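4.3 Setting Up Replenishment Rules

The Replenishment module in Narkwood compares the available quantity of each item with its reorder point and places any shortage on the Suggested Order list. Rules are kept by warehouse. An item stocked in Drunden and Bevan needs one rule for each.

Before you start, check that the item is active and has a default supplier. Items without a supplier are skipped during the nightly run and written to the exception log.

To create a rule:

1. From the Inventory menu, select Replenishment > Rules.
2. Click New and enter the item code, or press F2 to search.
3. Select the warehouse.
4. In Reorder Point, enter the quantity at which a suggestion is made, for example 145.
5. In Lead Time, enter the number of days the supplier needs. The default is 7.
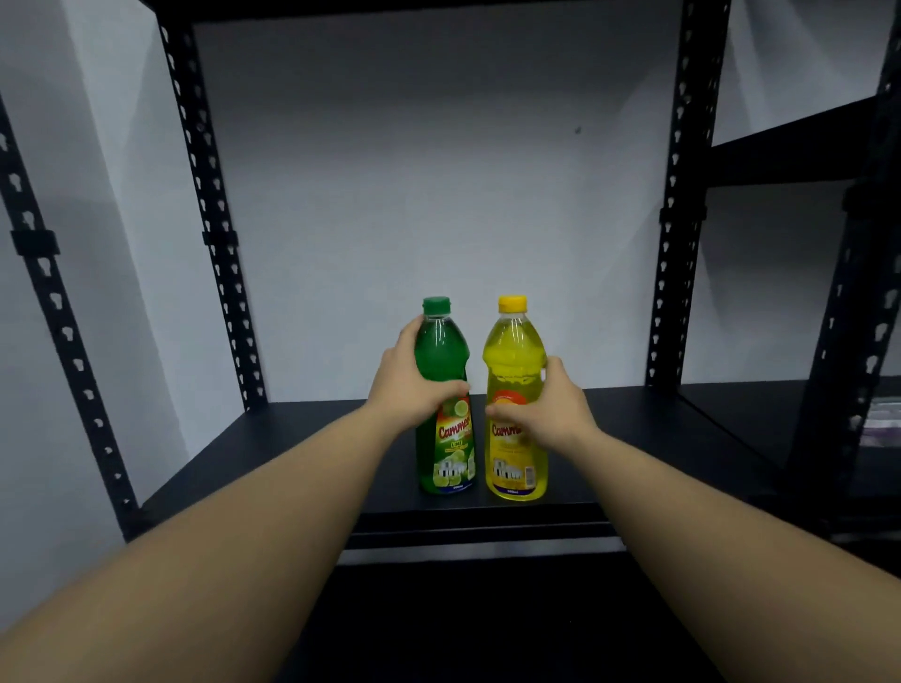 6. In Safety Days, enter the extra cover required. Leave the field at 2 unless the supplier is often late.
7. Click Save. The rule takes effect at the next nightly run.

Note: Available quantity is on-hand stock less booked stock. Quantities on open purchase orders are added only if Include Incoming is checked on the Options tab.

Caution: Changing the stocking unit of an item does not convert its existing rules. A reorder point entered in cases will be read as single units – review every rule for the item before the next run.

4.3.1 Shelf Locations

Each rule can point to one pick location and up to 5 overflow locations. Overflow stock counts toward the available quantity but is not offered to pickers until a transfer is posted.

To assign a location, open the rule, click the Locations tab, and choose a code from the list. Codes that are on hold appear in gray and cannot be selected.
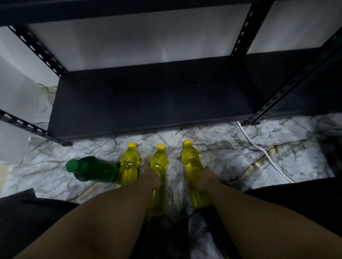

Figure 4-6. Yellow bottles on the floor in front of a shelving unit.

To remove a location, select its line and click Delete. If the location still holds stock, the system displays message RPL-07 and the line is kept. Post a transfer first, then repeat the deletion.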